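Nodby Residents' Association
Minutes of the September meeting

Present: Corrado Tedesco (chair), Sorcha Gillies (minutes), 13 households represented
Apologies: the Petrauskas family, flat 4 and flat 9 in the north building
Start: 18:30

1. Minutes of the last meeting
The minutes were approved with one correction. The side gate is locked at 22:00 and not at 21:00 as was written.

2. Water pressure in the upper floors
Corrado reported that Wavora came to look at the pump in the cellar. Their opinion is that the pump is still good, but the pressure tank must be changed. The offer is 1,888 including the work and taking away the old tank. Two households asked if we should get a second offer. Corrado wrote to Clodar in the summer and did not receive an answer. He will write one more time, and if there is no answer in two weeks he will accept the offer from Wavora.
A question came from the south building, if the water will be closed during the work. Yes, for one morning. A paper will be put on every door before.

3. Bicycle room
There are many bicycles without a name. It was agreed that every owner puts a label with name and flat number before the end of the month. Bicycles without label will be moved to the back wall and kept there for 90 days. After this the association can give them away. Mrs. Petrauskas had sent a note that the blue child's bicycle is theirs and should please stay near the door. This was accepted.
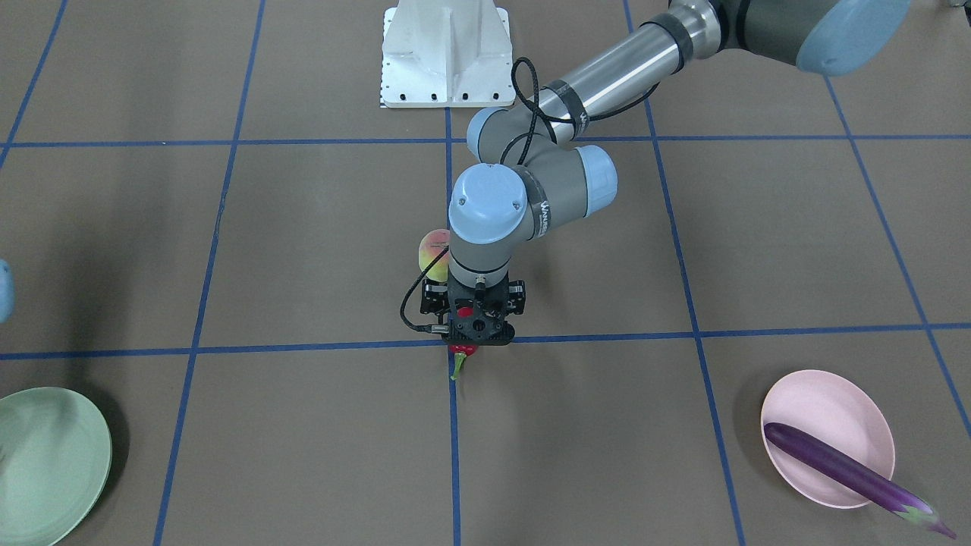
4 min read

4. Garden
The hedge along the parking was cut too low on one side, and the neighbors from the ground floor are not happy, because people can now look into their kitchen. The gardener will be asked to leave that side alone until next year. Sorcha proposed to buy bulbs for planting under the birch trees. A budget of 300 was approved, for bulbs and for two new hoses. Watering list stays the same as before.
It was discussed if the compost can take cooked food. It can not, also not bread.

5. Noise
One household complained about drilling on late evenings. The chair reminded that the house rules permit drilling until 19:00. There was a longer discussion about pianos, without decision. The point goes to the next meeting.

6. Stair cleaning
The north building is satisfied with the present arrangement. The south building wishes that the cleaning is done in the morning, so the stairs are dry when children come from school. Sorcha will ask the cleaning firm if this changes the price.

7. Other matters
The lamp over the mailboxes in the south building is broken again. Corrado will change it himself.
Found in the laundry: one gray wool scarf and a key with a green tag. Both are with Sorcha.

End of meeting: 20:10

Written by Sorcha Gillies. Please send corrections in writing before the next meeting.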